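4.2 Grippers and recording setup

We compared two hand-held grippers that share the same camera and the same recording software but differ in the parts that touch the object. The first, which we call the Rasby, closes two broad pads along a straight path. The second, the Ramalho, has jointed fingers that curl as the handle is squeezed. The two were chosen because they were the designs most often asked for by the groups that use the Werngate recording software, and because no earlier comparison had held the camera and the operator fixed while changing only the fingers.

All recordings were made in one large room over the course of September. The room was not cleared for the study. Furniture, boxes and other people stayed where they were during a normal working day, and daylight from the windows was mixed with the ceiling lights. We wanted the camera tracking to be tested under the conditions in which the grippers are used in practice. Figure 3 gives the view from the camera on one gripper while a second gripper is held up on the left. The square marker on the second gripper is turned toward the camera, and the windows are on the right side of the view, where light from the windows reflects on the floor.

The wide lens has a cost. The body of the gripper takes up the lower half of the image, so the lower half adds little to the estimate of camera motion. We masked this area before tracking. The mask was drawn once per gripper and was not changed between sessions. People moving through the upper half were not masked in the main runs. We repeated the tracking with people masked and report that result separately in Section 5.1.

4.3 Procedure

Each operator recorded 14 sessions, seven with each gripper, and the order was switched halfway through. A session consisted of short pick-and-place trials with items from the Prustivach set, which includes soft, rigid and thin-walled objects. The operator started each trial with the gripper open and above the counter, picked up the item, moved it to a target area and let go. A trial ended when the item was released or when 30 seconds had passed. Operators were told to work at their normal speed and were not told which measure we considered most important.

Before every session the operator held the two grippers so that each marker could be seen by the other camera. This step takes less than a minute and ties the two camera paths to a common starting frame. If the marker was lost during this step, the session was restarted. We did not use the markers again after the start, so any drift between the two paths is left in the data.

After removing trials with missing video, 1,460 trials were kept. Of these, 900 were used to train the same controller separately for each gripper, with equal shares, and the rest were set aside for measuring tracking error and grasp loss. The controller settings were tuned on the Rasby data only and then carried over to the Ramalho without change. This favors the Rasby somewhat, and the results for the Ramalho should be read as a lower bound.

4.4 Measures

Tracking error was taken as the distance between the estimated camera position at the end of a trial and the position found from a fixed reference point on the counter. Grasp loss was marked by hand from the video. A trial was counted as a loss if the item left the fingers before the target area, even when the operator caught it again. Two raters marked every trial that had been set aside, and cases where they differed were viewed again by both of them together.

We also noted how far the gripper opening read from the video differed from the opening set on the handle. For the Rasby the two values stay close over the full range. For the Ramalho the fingers bend under load, and the reading becomes less reliable when the item is stiff. We corrected for this with a table measured on the bench. The correction was applied to both the training trials and the trials set aside.

Figure 3. Camera view in the recording room, with a second gripper and its marker on the left.

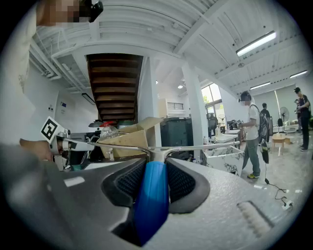 Vol. 14, No. 3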